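Brudescombe Home & Hardware
Home > Entryway > Hooks and Rails > Millthorpe Peg Rail

Millthorpe Peg Rail
Solid ash, oil finish, wall mounted
In stock. Ships flat.
Shipping $11 within the lower states, any quantity
Page last revised Saturday, March 14, 2020

We held off on carrying a peg rail for years. Most of them are a strip of soft pine with some dowels glued in, sold with a photo of a straw hat and a linen apron, and they start to droop as soon as a family hangs real coats on them. The catalogs call this kind of thing "storage." A peg rail doesn't store much. It gets a few coats and bags off the floor, and if you already own more coats than you have wall, it will look messy by the weekend.

With that said, the Millthorpe is a decent one, and we've sold it since November with very few coming back. The rail is ash all the way through. The pegs are turned from ash too, and each one goes into an angled hole with a wedge driven in from behind, so it can't spin or work itself out the front. We tried to pull one with locking pliers and chewed up the peg before the joint let go. Nobody hangs a coat that hard, so take the test for what it's worth.

What the maker says, and what we think of it

"Holds anything." It does not. The printed rating is up to 23 pounds per peg, and we have no quarrel with the peg. Our quarrel is with the wall. Drywall on its own, with the plastic anchors everybody has in a kitchen drawer, will not hold a full row of wet winter coats. Find the studs. If your studs don't line up with the holes in the rail, drill new holes in the rail. Ash drills cleanly if you start small and go slowly.

"Lifetime finish." There is no such thing on a piece of wood that people grab with damp gloves. The finish is a plain hardwax oil called Womulwood Clear, and it will go dull on the tips of the pegs first. You can rub more on with a rag. A small tin is plenty for a rail and you'll have most of it left over, which is annoying at the price they ask for it. Any decent hardwax oil seems to work over the top, although the maker would like you to think otherwise.

"Heirloom quality." We leave that for your heirs to decide.

"Installs in minutes." The drilling takes minutes. Finding the studs, finding the level, deciding how high it should go and then having someone else in the house disagree will take the better part of a morning.

Sizes

The rail comes in 2 lengths, short and long. Pegs are spaced the same on both, and the short rail is 16 inches end to end. The long one is twice that. We get asked whether two short rails hung side by side look the same as a long one. They don't. There's a visible joint, and ash varies enough in color from board to board that the pair may not match. If you need the length, buy the length.

The spacing between pegs is on the generous side. Some customers complain that they could have had an extra peg in there. We measured a few puffy jackets against it and think the maker got this right – closer pegs look useful when they're bare and turn into one big lump of sleeves in January.

Compared with the Hamdan rail

We also carry the Hamdan steel hook rail, and people ask which is better. The Hamdan is cheaper, thinner and stronger if strength is all you want. It also has narrow hooks with a squared end, and those will poke a dent into the neck of a sweater and leave a shiny mark on painted walls if the rail flexes. For a garage, a mudroom or a shed, we would buy the Hamdan and save the money. For a front hall where you're hanging clothes you like, the rounder wooden peg is kinder to the fabric.

There is a third kind of rail, the sort with fold-down hooks that tuck away when not in use. We stopped carrying those. The springs got weak, and we have yet to visit a house where the hooks were ever folded away.

Before you order

Check how far your front door swings. The pegs stick out farther than most people picture, and a door that opens against the rail will find the end peg sooner or later. Hold a cardboard paper towel tube against the wall at the height you have in mind and open the door.

Think about height, too. The instruction sheet suggests shoulder level, which is fine for adults and useless for anyone in grade school. A lower second rail for kids sounds good on paper. Whether kids will use it is another matter, and we make no promises on their behalf.

Plaster walls are trickier. Old plaster over lath will crumble around a screw if you rush. Drill a pilot hole, use longer screws than the ones in the box, and keep the rail off any patch that sounds hollow when you knock on it. Brick needs a masonry bit and proper plugs, neither of which is supplied.

The screws in the box are adequate. We would have liked better ones for the money. The heads are soft, so use a screwdriver that fits and leave the impact driver alone.

Care

Dust it. Wipe it with a barely damp cloth and dry it afterward. Skip the spray polish – it sits on top of the oil and turns sticky. Small dents can often be raised with a wet cloth and a warm iron, although this raises the grain as well, so expect a bit of light sanding and fresh oil afterward.

Don't hang it in a bathroom with no fan. The maker says it can live there. We've had a rail come back from a steamy bathroom with gray staining along the bottom edge, and oil won't fix that.

Returns

Unused rails can come back in the original box. Once you've drilled extra holes, it's yours. We will replace a rail that arrives split or with a loose peg, and a phone photo is enough for us. Natural streaks and small pin knots are not faults, even though the product shots were clearly picked from boards that had neither.

In the box
Peg rail with pegs fitted
Wall screws
Wooden plugs to cover the screw heads
Instruction sheet (optimistic)

Not in the box
Wall plugs, anchors, oil, pencil, level

Hats

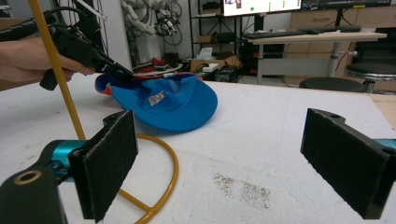
Peg rails get sold as hat racks more than anything else, and we have our doubts about that too. A wide felt hat left on any peg will pick up a bump in the crown over time, and a rounded end only makes the bump softer. Those belong on a shelf or in a box. Baseball caps are easier to please. With something like the blue one, hang it from the back edge so the brim points out and away from the wall, and keep the patch on the crown clear of the next coat over. Caps also stack on a peg, up to the point where the one you want is always at the bottom. If caps are all you plan to hang, the short rail will do, and a few nails would probably do as well. We sell those in the next aisle.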